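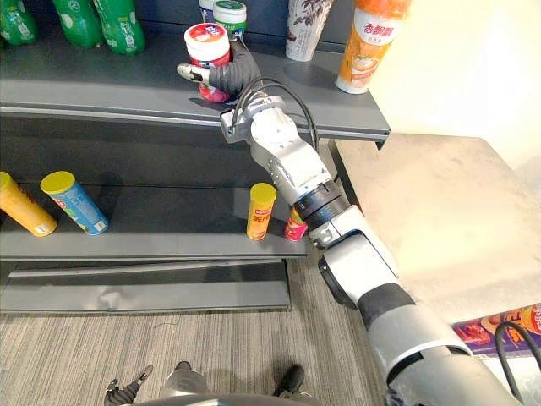 Slide 4 – What the shelf task asks of the hardware

Start with the grip. The fingers go round a cylindrical container on the upper shelf, with a second one directly behind it. Clearance between items drives the choice of hand more than payload does.
Point out the mix on the two shelves: bottles, cans, a patterned cup. Two of the cans on the lower shelf are not upright. The quote from Sirent assumes upright stock only, so ask for a revised one.
Cables at the wrist loop outside the arm. Budget for spares.

Slide 5 – Costs for the Gratgate store

Reach test at Tretham: 723 mm needed to the back of the upper shelf. Anything shorter drops off the list.
Replacement fingertips: £162 per set. Finance has these under consumables; they should sit under maintenance.
Shelf refit: £500 per bay, £300 if we keep the present uprights. Recommend the cheaper option for the first bays.
Training and site survey are not in either figure.

Slide 6 – Lease or buy

Sheehan will lease with service included, but the hand is excluded from cover – read the clause out in full.
Purchase needs sign-off before the February budget round. A lease can start at any month end.
If asked about night running: not costed yet. Take the question and move on.

Slide 7 – Decisions needed today

Number of bays in the first order.
Who holds the spares, Tretham or Gratgate.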